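Multgate Forum > Manipulation > Perception and Planning

Thread: Grasp planner keeps picking the packaging over the toy

trallari_dev
Posted Wed 22 January

We're running Grirnunik for grasp planning on a two-arm setup. The task is to take a plush toy out of a laundry basket and put it in the washer. Depth comes from the head camera, with a wrist camera for the last part of the approach. The toy is still in its clear plastic packaging and that's where I'm stuck. The planner scores grasps on the plastic higher than grasps on the toy. Out of 80 planned grasps, 30 had the contact points on packaging. The basket sides are also full of small holes and the point cloud there is a mess.

Head view first, then wrist view: 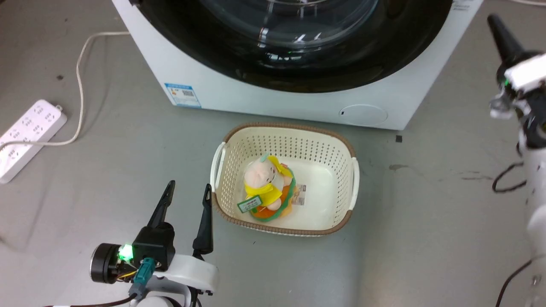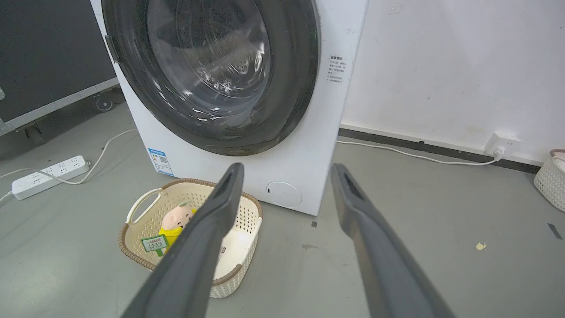

I've tried raising the confidence threshold on the depth. That removes the plastic points but it also removes a lot of the basket rim, and then the collision checker thinks it can drive a finger through it. Planner config is stock except for the approach angle, which I limited to 50 degrees from vertical.

kettle_logic

Don't use one threshold for everything. Segment first, then filter depth per mask. Basket gets the loose threshold, toy gets the strict one. We did this in December and it took an afternoon.

mbr_offset

Why not fit a box to the basket and throw the basket points out? You know its dimensions. Perforated plastic never gives you a clean cloud, and a fitted box with a bit of padding is all the collision checker needs.

kettle_logic

A box is fine until the basket flexes or someone swaps it for a different one. I'd keep the measured points.

mbr_offset

It flexes a few millimeters. Padding covers that. I'd take a model that's slightly wrong over a cloud with gaps in it.

trallari_dev

Segmentation is running already, I just wasn't using the masks for the depth filter. Will try that tonight. The mask does include the hang tag as part of the toy, not sure if that matters.

garcia_fork

It matters if the planner likes flat surfaces, and Grirnunik does by default. Look for the planarity term in the scoring weights and turn it down. Also check your camera-to-wrist transform before you blame the planner. Mine was off by 4 mm and I spent a week tuning weights for no reason.

trallari_dev

Calibration was redone on Monday, the residual is under a millimeter. I didn't know about the planarity term. It's at 0.8 here.

garcia_fork

That's high for soft objects. Start at 0.2.

pelt_and_sons

Does it have to be a grasp on the toy itself? If the plastic is coming along anyway I'd let it pinch the plastic and check the load after the lift.

trallari_dev

I want the same config to work once the packaging is off, so yes. Fitted box plus per-mask filter is what I'll run first. I'll post the numbers with the planarity change as a separate run.

kettle_logic

Log the rejected grasps too. The default only keeps the winner.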